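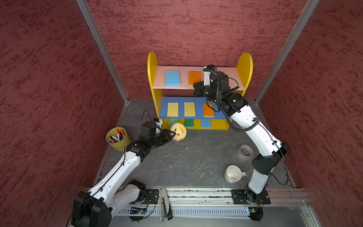

*Figure 7.1. Two-arm cell with shelf unit, Standen shared workshop. Photo: Rarkell Press.*

# 7 Two Arms on One Rail

Chapter 6 ended with a single arm on a bench clamp. This chapter adds a second and moves both to a common aluminum rail, each on its own bolted plate. The plates are set 554 mm apart, center to center.

A shared rail fixes the distance between the bases -- the one number that every later calculation depends on. Measure it after the bolts are tight and enter it in the Gideck configuration file.

Sponges make good first objects. They tolerate a badly set grip force, and a dropped one damages nothing. Start with the shelf task in Section 7.2, at 32 percent speed, one arm moving at a time. Section 7.3 covers wrist cameras and cable slack; Section 7.4 covers motion with both arms active.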